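We use cookies to make this site work and to see how many people visit. By carrying on you agree to this. Accept | Manage settings

Wednesday, May 2, 2018

Back to the Tower of Hanoi

I had a Tower of Hanoi when I was small and lost it, one ring at a time, over several years. The last ring turned up in a coat lining long after the base had gone to a jumble sale. I hadn't thought about it much until February, when I was in Irnbridge with an hour to fill before the train and went into the toy shop by the station. They had one with a red base, three pegs and rainbow rings. I bought it and then did nothing with it for weeks.

For anyone who hasn't met it, you start with all the rings on one peg, biggest at the bottom. You have to move the lot to another peg. You move one ring at a time and you never put a bigger ring on a smaller one. That is all the rules there are.
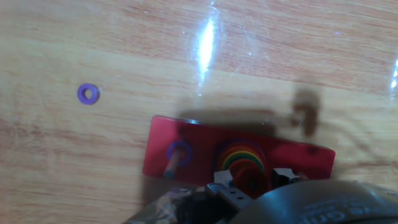 The sum for the fewest moves is easy enough. Each extra ring doubles the number and adds one, so three rings take seven moves, four take fifteen and five take thirty-one. I knew that much from school. Knowing the sum doesn't help you much when you are halfway through and can't remember which way you were going.

My trouble has always been the first move. If you have an odd number of rings, the smallest goes straight to the peg you want to finish on. With an even number it goes to the other one. I get this wrong about half the time, then have to work my way back or start again. Dilwyn Gethin, who I used to share an office with, said I should write it on a bit of paper and keep it in the box. I did, and then lost the paper.

The colours help more than I thought they would. On my old set every ring was plain wood, and you had to hold two of them together to see which was bigger. With the coloured ones I find I stop thinking about size at all and just remember the order.
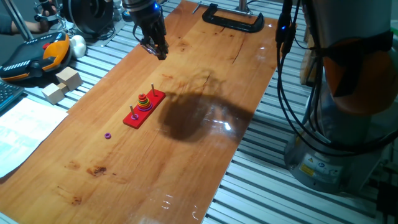 The red base with most of the rings on the middle peg. One small ring is on the board in front.

I keep going back and forth on whether to talk while doing it. Saying the moves out loud ("small one left, next one right") keeps me steady, but it annoys other people in the room. Doing it silently I tend to speed up, and when I speed up I lift the wrong ring. The best way I have found is to move the smallest ring on every other turn, always in the same direction round the pegs. In between there is only one move you can make that doesn't involve the smallest, so there is nothing to decide. It does take some of the fun out of it – but it works.

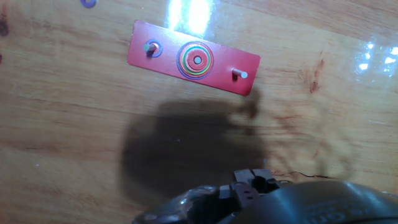 A loose ring is the easiest thing in the world to lose, as I should know. I now put any spare one where I can see it, and check the rings before the set goes away. I also stopped keeping it in the shop's box, which had split down one side. It lives in a biscuit tin with a cloth in the bottom so it doesn't rattle.

My sister asked if she could borrow it for the children next weekend. I said yes, but I will be counting the rings when it comes back. She has already asked me which way the first one goes, and I told her to try both.

Get new posts by email. Enter your address to sign up for the newsletter. You can unsubscribe at any time.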